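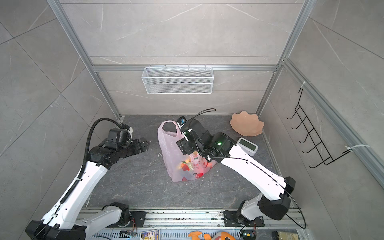
*Le plan de travail, vu de dessus, panier grillagé sur la traverse du fond.*

# Getari – patch de juin : streaming des textures et saccades

**nrezaei** – 21 h 14

Je reprends ici ce que j'avais commencé dans le fil sur la configuration minimale. Depuis le patch de juin, Getari saccade à chaque changement de zone entre le port et la ville haute. Avant le patch, rien de comparable sur la même machine et la même sauvegarde.

Réglages : 1440p, textures en élevé, ombres en moyen, limite à 60 images/s, synchro verticale désactivée dans le jeu. Le graphique de temps de trame montre des pics à 200 ms au passage de la porte nord, puis retour à la normale. J'ai vidé le cache des shaders et vérifié les fichiers, sans effet.

Quelqu'un a-t-il le même comportement avec un SSD SATA ?

**Bomcombe** – 21 h 32

Même chose, mais sur NVMe. Je ne crois donc pas que le disque soit en cause. Chez moi les pics disparaissent si je passe les textures en moyen et que je redémarre le jeu. Sans redémarrage, le réglage n'est pas pris en compte, contrairement à ce qu'affiche le menu.

**ugatti** – 21 h 50

> Je ne crois donc pas que le disque soit en cause.

Conclusion un peu rapide. Le patch a modifié la taille du pool de streaming. Dans `engine.ini`, la valeur par défaut est maintenant de 1 434 Mo. Avec un pool aussi petit, le moteur décharge et recharge en permanence, et le disque redevient un facteur, NVMe ou pas.

```
[Streaming]
PoolSizeMB=1434
MaxPendingLoads=4
```

**nrezaei** – 22 h 03

Je confirme les deux valeurs chez moi. J'ai monté le pool à 3072 : les pics restent, mais moins hauts. Pas mesuré proprement.

**Damilola Ojo** – 22 h 21

Attention avec ce fichier. Le lanceur le réécrit à chaque mise à jour, et le mettre en lecture seule bloque la sauvegarde des raccourcis clavier. J'ai perdu une soirée là-dessus.

Pour le fond, je penche plutôt pour la compilation des shaders. Les pics arrivent surtout au premier passage. Refaites le trajet dans les deux sens sans quitter la partie et comparez.

**ugatti** – 22 h 34

Au premier passage, les textures ne sont pas en mémoire non plus. Ton test ne départage pas les deux hypothèses. Il faudrait quitter, relancer sans toucher au cache des shaders, puis refaire la porte nord.

**Damilola Ojo** – 22 h 40

Exact, test mal choisi. Je fais le tien.

**Bomcombe** – 22 h 58

Quelqu'un sait si le studio s'est exprimé ? Les notes de version d'Iltunach tiennent en une ligne, « améliorations de stabilité ».

**anju_r** – 23 h 06

Un ticket est ouvert sur leur outil de suivi, état « en cours d'analyse », avec plus de 600 votes. Pas de réponse technique pour l'instant. Joignez vos journaux là-bas, ils seront plus utiles que dans ce fil.

**Damilola Ojo** – 23 h 17

Résultat : cache des shaders intact, jeu relancé, les pics sont toujours là à la porte nord. Ce serait donc bien le streaming, au moins sur ma configuration.

**nrezaei** – 23 h 29

Même résultat ici. Je laisse le pool à 3072 et je passe les textures en moyen en attendant. Journaux joints au ticket.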